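Bring back the boring bit of the singing contest

I've watched every series of Hilbridge since it started, and I'd like to complain about it. I'm allowed to, I think, after this many autumn evenings on the sofa with my tea on my knee.

For anyone who doesn't follow it, Hilbridge is the singing one with the four mentors and the big curved staircase. Singers turn up, get picked for a team, spend weeks being told to "find their story", and then the public votes one of them a record deal with a label that will forget their name by Easter. I love it. I have cried at it more times than I've cried at weddings, including weddings I was in.

But the new series has done something that has been creeping up for years, and now I can't ignore it. They've cut the rehearsals. They've been trimmed before, sure, but now they are completely gone. We get the sob story, then the walk down the corridor, then the song, then four people in swivelling armchairs saying "wow". What used to sit in the middle, ten minutes or so of somebody in a tracksuit getting a chorus wrong at a piano, has vanished, and what we've been given in its place is more armchair.

I know why it looks like an easy thing to drop. Rehearsal footage isn't glamorous. The lighting is horrible, everyone has a cold, and the vocal coach always seems to be eating a banana. If you were sitting in an office with a stopwatch trying to make room for another advert break, you'd have it out in a second.

I'd argue it was the best part of the programme, though, and the only part that taught me anything. Before Hilbridge I couldn't have told you what a key change was for. I thought they were just a thing that happened near the end, like the bill arriving. Then in the second series there was a lad doing a slow version of a football song (I can't remember why, it was a themed week) and he kept going flat on the same word. The coach got him to sing it lower, then slower, then lying on the floor. You saw him work out that he was running out of breath two lines earlier than he thought. When he got it right on the live show I was up off the sofa! I've never been so invested in a vowel.

You can't get that from a finished performance. If you only see the finished thing, all you can say is that it was good or it wasn't, and that's pretty much all the mentors say now too. They've been left with nothing to talk about. One of them said "you came out here tonight and you sang" last week and I thought, well, yes, that is the format.

My friend Brittany Gagnon disagrees with me about all of this. She says she always used the rehearsals to put the bins out, and that if she wanted to watch people practise she'd go and stand outside her nephew's bedroom door. Fair enough. She also says I'm remembering the old series as better than they were, and I did go back and check, which took up most of a wet weekend in October. She's a bit right. There was a lot of padding. There was one whole segment about a singer choosing a hat.

Still, I timed one of the old live shows while I was at it, because by then I was in a mood. There were 43 minutes of people singing or learning to sing. In the latest one I got to 41, and that was being generous and counting a group number where the mentors mostly clapped. So on paper we've hardly lost a thing, which surprised me. What's different is what the minutes are made of. It's all full performances now, one after another, each with its own smoke and its own dancers, and by the fifth I've gone numb. You need something plain in between. Nobody eats a meal that's all gravy.

The other thing that goes missing is the reason to vote. The show puts my vote down to the song, but I've never once voted for a song. I vote for whoever I've watched struggle. When the woman from Timness won, the one who worked on the ferries, she wasn't the best voice that year and I don't think she'd have said she was. But we'd seen her stay behind and go over the same four bars until the pianist started packing up around her. I bought the single. I went to see her at the MacDonald, too, and there were 329 people in a room meant for a lot more, and every one of us knew the words to the second verse, the hard one.

I don't remember who won last year. I've just tried and I can't get any further than "blond, nice coat".

People tell me the rehearsal clips are all online if you want them, and they are, sort of. I went looking on the Hilbridge page the other night while I was waiting for some toast. They've been chopped into little bits with loud music over the top so you can't hear what the coach is saying, and the most recent one had 1,358 views, which for a show that fills a whole evening is a bit sad. I watched it twice, so two of those are me. Putting them there is the same as putting them in the loft.

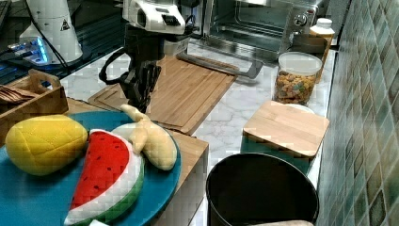
Cutting board, toaster oven and cereal on the kitchen counter

What I'd like is quite small. Give me one rehearsal per singer per week. It doesn't need to be long. Leave in the mistakes and the coach's actual advice, even when it's technical, and stop putting sad piano under it when there's already a piano in the room. If something has to make way, take the bit where the mentors pretend to fall out. They did it again in the last episode over a ballad and you could see two of them trying not to laugh.

Gulterden manages it. That's the dance one on the other side, and I don't even like dancing, but they still show you the training room every week, with the falls and the sulking and somebody's partner saying "again" in a tired voice. I've ended up watching it to the end of the series two years running, and I now have opinions about elbows. Brittany watches it as well and, I notice, does not put the bins out.

I'll carry on with Hilbridge, obviously. I'm too far in, and there's a girl on the blue team with a lovely low voice who I think could win the thing if she'd stop rushing her endings. I'd give a lot to see someone tell her that. Maybe they already have, on some afternoon with the cameras pointing at an armchair. Either way she's on third next week, doing something from a musical, and I'll be there with my tea.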